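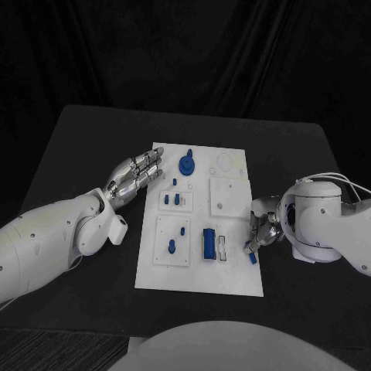

Two-arm cell with the assembly board, February open day, Tralthorpe demo room

Hanik Two-Arm Bench Cell: Demonstrations and Site Visits

The Hanik bench cell is a two-arm robot set up at a flat table for light assembly work. It is sold as a complete station with arms, hands, table and control cabinet. Visitors can watch it on the assembly board at our Tralthorpe demo room, and most customers come at least once before they order.

The board

The board is a flat white sheet with mounting plates, blue pegs, a gear-like pulley and a ridged block. Circles and a slot are outlined on the surface. We use it at open days and for acceptance checks after installation. The layout can be changed between runs, and visitors are welcome to move the parts themselves when the cell is stopped. Please ask the operator first.

The board was drawn up by Tae-yang Bae, who also wrote the task files supplied with the cell. Customers receive the drawings and can print replacement parts in house.

Open day sessions

The next open day is a Tuesday in February. Sessions start at 10 a.m. and 2 p.m. and follow the same program:

Introduction and safety briefing, Soo-ah Seok
Board demonstration, Ye-rin Nam
Teaching a new part position, with visitors at the console
Questions on installation and service, Catarina Correia

At the last open day the most common question was about changing hands. The hand unit comes off at the wrist, and the swap is covered in the second half of each session. Several visitors also asked to see their own parts handled. Send samples in advance, with a drawing if you have one. Parts brought on the day can be looked at but will not be run.

Site requirements

Table height: 900 mm
Clear space behind the table: 70 cm
Maximum part weight, each hand: 200 g
Floor: level, carpet or hard surface
Lighting: even, no direct sun on the table

A plain dark curtain behind the table is recommended where people walk past the cell. Falach supplies one to fit, order code FC-98.

Booking

Private visits can be arranged outside open days and last half a day. Groups larger than six are split into two. Closed shoes are required in the demo room. Parking is at the rear of the building, entrance on the loading dock side.

To book a place or send sample parts, contact Naomi Mwakalinga at the Tralthorpe office. Quotations are prepared after the visit and include delivery, installation and two days of operator training.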